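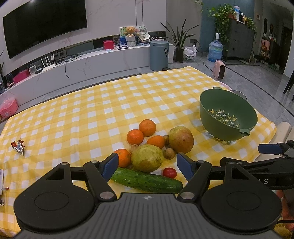

Baptista Community Lunch Program, progress report, 2023-02-17

Spending to date is $3,140, nearly all of it on food and the rest on a can opener that lasted one lunch. Matilde Arruda reports that we served 511 meals this period, and that the soup is no longer being sent back. Salad has been a harder sell. Cucumber and tomato go over fine with the older guests, while the under-tens treat both as a personal insult. The checkered tablecloths are popular with everybody, and they cost less than lettuce.

The second freezer is still on order. Adelino Prata has called the supplier 6 times and now knows the hold music well enough to hum it at meetings.

Next period we plan to add 30 seats and, funds permitting, a better can opener. Receipts are with Jolien Meijer.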